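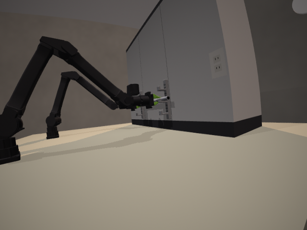 Tall cabinet in pale grey, light grey handle on the front.

Saturday, January 11, 2020

The kitchen in the Rimbridge flat has two drawers and a cupboard under the sink, and I moved in with the contents of a house. For the first few months I kept the overflow in boxes along the hall. I had been putting off doing anything about it until after Christmas, and now it is after Christmas, so last week I bought a tall cupboard.

I measured the gap beside the fridge first. It is 700 mm wide at the bottom and a bit less at the top, where the wall leans in. I only found out about the lean when I held a long level against it. If you are buying anything tall for an old building, measure in three places and write down the smallest. Measure the skirting board as well. Mine sticks out far enough that a cupboard pushed back against it leaves a gap behind that will swallow a wooden spoon. I know this now.

Most of the cupboards I looked at were 800 mm wide, which seems to be what everyone wants. There was less to choose from in the narrower size. I looked at second-hand ones for a while and went over to Viltulton on the bus to see an old school stationery cupboard, grey metal, very solid. The doors were fine but it smelled of damp paper and the bottom had rusted through at one corner. I would also have had to get it home. I had a cup of tea in the garden centre there and came back without it.

In the end I ordered a plain white one from Brorkard. It came flat in two boxes. The second box arrived three days after the first and had all the screws in it, so for three days I walked round a pile of panels.

Putting it together took an afternoon and part of an evening. The instructions are drawings only. Most of them are clear enough, but on the page for the back panel it is hard to tell which side is the white side, and I got it wrong and had to slide it out again. I did the rest on the floor with the doors off. The doors are the last job and they are easier with the cupboard already standing and fixed to the wall. The bracket for the wall was in the bag with the shelf pegs and I nearly missed it. Do use it. A cupboard that height with both doors open and the tins on the door side is not a steady thing.

The handles were the part I ended up spending the most time on, which I did not expect. The ones in the box were small round knobs. They looked all right, but I have trouble with my right thumb in cold weather and a round knob is awkward when your hands are wet or floury. My mother had long bar handles on her larder and you could open it with two fingers, or with your elbow if you were carrying something. I decided I wanted those.

Long bars need two holes each, and the doors came with one. I made a template from the side of the cereal box, marked both holes, checked it against the door, checked it again, and drilled from the front with a piece of scrap wood clamped to the back so it would not splinter. The old knob hole became the top hole for the bar on each side, so there is nothing to fill. The screws that came with the bars were too long for the thickness of the door. You can buy ones with notches that snap to length, and I went back to the shop for a packet.

The height of a handle matters more than I had thought. I put mine where my hand goes when I stand in front of the cupboard without thinking about it, a little above the waist. I stuck the bars on with masking tape first and lived with them like that for two days. On the first day they were too high. When the door is as tall as this one, pulling from near the top makes the whole thing flex, and you feel it in the hinge.

Then there was the question of what goes in. I emptied the hall boxes on to the bed and sorted everything into things I use every week, things I use now and then and things I had not seen since the move. That last pile was the biggest. It had a fondue set in it, and a pasta machine with no handle, and 18 jam jars without lids. I kept six of the jars. I have no plans to make jam but I could not put them all out at once.

The shelves are on pegs and can go wherever you like. I started with them evenly spaced because it looked tidy, and it was useless. The cereal would not stand up and there was a hand's width of empty air above the tins. Now the spacing goes by what is on each shelf. Tins have a low one, packets and bottles have a tall one, and the heavy pans are on the floor of the cupboard. Baking things are at eye level as I am always looking for them. Cleaning things stay under the sink where they were.

I tried clear plastic tubs for the flour and rice and sent most of them back. They are nice to look at but you still have to keep the bag for the cooking times, and then you have the tub and the bag. I use clothes pegs. The only tubs I kept are for oats and sugar, which get everywhere.

The inside of the doors is still bare. I would like a narrow rack on one of them for foil and baking paper and so on, but the shelves come nearly to the front edge and there is not much room. If I cut one shelf back it might work. I am leaving that until March, when it will be warm enough to saw on the balcony.

I also gave the wooden worktop a coat of Twal while everything was out of the way. I had a tin left from the old house. It goes on with a rag and needs 8 hours before you put anything on it, so I did it last thing at night and had breakfast standing up in the sitting room. It has come up darker than I remember it doing on the old table. The patch by the kettle is still paler than the rest and probably needs sanding properly.

A few smaller notes, in case they save someone a trip.

The plastic feet on these cupboards can be turned from inside through a hole in the base, with a screwdriver, but only before you put the pans in.

If the doors do not line up, leave it a day before you touch the hinges. Mine dropped slightly once the shelves were loaded, and I would have had to do it all twice.

Felt pads on the inside edge of the doors stop the bang. The ones sold for chair legs are too thick. The thin ones for picture frames are right.

Keep the spare pegs and the little key in an envelope taped to the back of a shelf. I put mine in a drawer with every other spare peg and little key I have ever been given, and I could not tell you now which ones belong to what.

The hall is clear apart from the fondue set and the twelve jars, which are going to the charity shop on the corner if they will have them. I still need a hook for the broom. It has been falling over behind the front door since I moved in, and it will fit down the side of the new cupboard if I can find a clip that does not need a screw.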